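技術情報 > 現場インタビュー > ハンドリング・グリッパ
トップ 記事一覧 評価レポート 用語集 お問い合わせ
最終更新:12月

双腕セルにおける平行グリッパの比較評価 制御部品の仕分けを対象に

盤用の押しボタンやセレクタスイッチは、形状が似ているわりに重心の位置がそろわない。操作部は金属で重く、接点側は樹脂で軽い。Segura社の生産技術部門では、この種の部品をトレイに仕分ける工程を双腕セルに置き換える検討を続けている。評価を担当する技術者に、グリッパ2機種の比較と、制御側の調整について聞いた。

比較の対象は、社内でSasonと呼ぶ幅狭爪の試作機と、Harklowと呼ぶ従来型の平行グリッパである。どちらも電動で、把持力の設定範囲はほぼ重なる。差が出たのは爪先の厚みと、閉じ終わりの挙動だった。

「カタログ値で比べても、この2台は区別がつきません。把持力も繰り返し精度も、要求を満たしています。違いが出るのは、横倒しになった円筒を上から取りに行くときです。Harklowは爪先が厚いので、部品の下側に入る前にマットに当たる。当たると力覚の値が立って、制御が把持完了と誤認することがありました」

試行は両機種を合わせて2406回。内訳はSasonが1488回、残りがHarklowである。回数がそろっていない理由を尋ねると、爪先の交換を挟んだためだという。

「Sasonは途中で爪の表面を変えました。最初の558回は金属のままで、その後はゴム系のシートを貼っています。報告書では別の条件として扱っていて、合算した成功率は出していません。合算すると数字の意味がわからなくなるので」

失敗の分類は、掴み損ね、把持後の滑り、姿勢ずれ、置き損ねの四つに分けている。金属爪で多かったのは姿勢ずれで、操作部の段差に片方の爪がかかり、持ち上げる途中で部品が回る。シートを貼ってからは回転が減ったが、今度は離すときに部品が爪に残る例が出た。開き速度を落とし、開き終わりに短い待ちを入れて対処している。

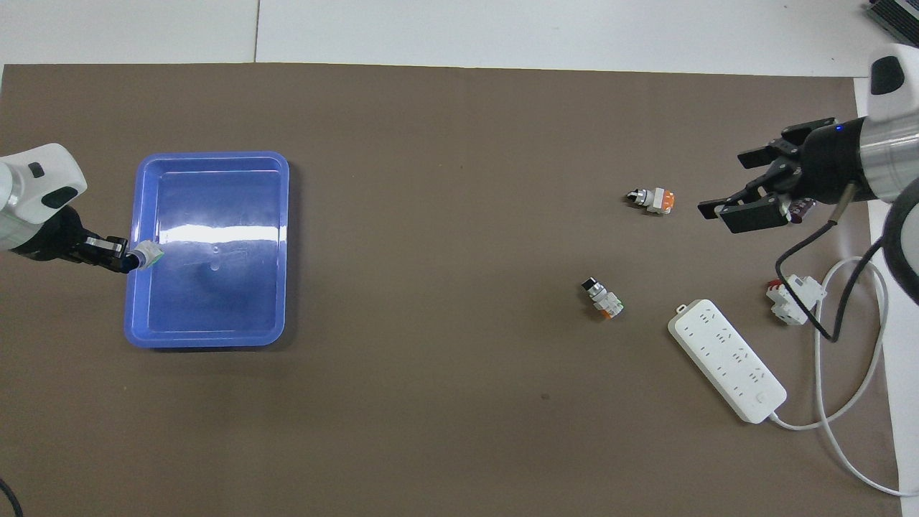
図1 仕分け試験のセル。左腕は青いトレイの縁の上で小型の円筒部品を把持、右腕のグリッパは開いた状態。

作業面のマットは、爪先が接触したときの衝撃を逃がす目的で選んだ。硬い天板に直接置くと部品が転がり、認識した位置と把持時の位置が合わなくなる。

「マットの色も何度か変えています。白だと樹脂の白い部品と輪郭が混ざる。黒だと操作部の黒が沈む。いまの茶灰色は妥協点です。トレイのほうは光沢があって、照明の映り込みが残っています。トレイの内側は認識の対象から外して、置き位置は座標で与えることにしました」

カメラは手首ではなく、上から作業面を見下ろす位置を主に使っている。手首カメラも試したが、爪が閉じる直前に対象が隠れ、最後の区間は結局、関節角と電流値に頼ることになった。

「手首側の映像は捨てたわけではなく、記録だけ続けています。失敗の原因を後から見るときには役に立ちます。ただ、制御ループに入れるとなると、遅延のばらつきのほうが問題でした」

制御側では、社内ツールのSundasanceを介して両腕の軌道を同期させている。指令の更新周期は25ミリ秒。単腕で動かす分には支障がないが、両腕が中央に寄る場面では、片方の腕を待機させる時間が長くなる。

「干渉の判定を余裕を持って取っているので、待ちが多いんです。判定距離を詰めればサイクルは縮みますが、ケーブルの動きまではモデルに入っていません。腕の外側を通る配線がどこまで振れるか、そこを測ってからになります」

部品の種類を増やす計画についても聞いた。現在の中心は円筒形の操作部品で、端子台や遮断器のような角形、電源タップのような長尺物は予備試験の段階にある。

「角形は面で掴めるので、把持自体は楽です。難しいのは長尺物とコードですね。本体を持ち上げるとコードに引かれて姿勢が変わる。平行グリッパ1台では受けきれないので、片腕で本体、もう片腕でコードの根元を持つ手順を書いています。成功率を出せるほどの回数は、まだ取れていません」

機種の選定については、Sasonを第一候補とする案で社内の検討に出している。一方で、爪先が薄いぶん、横方向の荷重に対する余裕はHarklowより小さい。角形部品を押し当てて整列させる動作では、爪の根元のたわみが位置誤差として現れた。

「左右で別の機種にする案もあります。ただ、予備品が二系統になりますし、校正の手順も分かれる。保全の担当からは、できればそろえてほしいと言われています」

次の評価では、シートを貼った爪の摩耗を見る。交換時期を回数で決めるか、閉じ幅の変化から判定するかは未定で、当面は段取り替えのたびに基準ピンを掴ませ、閉じ幅を記録するという。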